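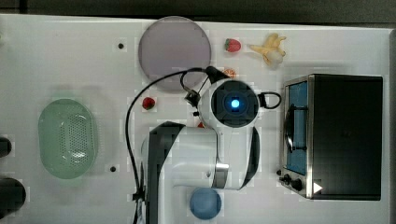
FOOD 21, Unit 3: Table items and sorting
Notes: Darcy Quinlan

3.1 Items are sorted by form first, then by food group. A purple plate marks the place setting. Strawberry and banana both go under fruit – the banana counts as one item, peel included.

3.2 Condiments form a separate group. Record the container and the contents on separate lines of the Skuder sheet. A packet is a container even when it is made of plush.
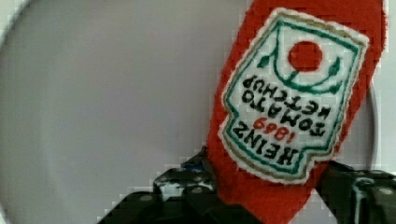
Fig. 3.2. Plush ketchup packet, label inverted.

3.3 Copy label text in normal reading order, whatever the position of the item. Item code for ketchup: 343.

Reading for May: Kubiak, ch. 2.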